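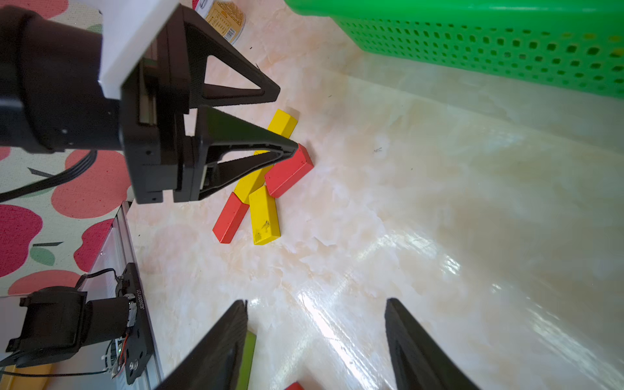
Every October the schools in Kevdale send home a sheet asking families to log twenty minutes of reading a night, and every October I sign it with a small sigh. I love reading. I read to my own two until they were nearly as tall as I was, and I would have gone on if they'd let me (the younger one did, for a while, if there was soup). What bothers me is the log.

A child who is deep in a story doesn't look at the clock, and a child who is watching the clock isn't deep in anything. I taught third grade at Hamel for a good many years, and I could tell on a Thursday which sheets had been filled in all at once in the car – same pen, same slant, same twenty minutes.

I'd much prefer we put the effort into talk. Ask what happened in the chapter. Ask who was being mean and whether they had a reason. When Plestel dropped its logs, the school library there lent over 800 books before winter break, and the teachers I know said the children came in wanting to tell somebody about them. I can't swear the one caused the other, but I know which classroom I'd like to sit in.

Some parents like the sheet, and I do understand that. It's something to hold on to at the end of a long day. Let them keep it, then, and let the rest of us read until the pasta boils over.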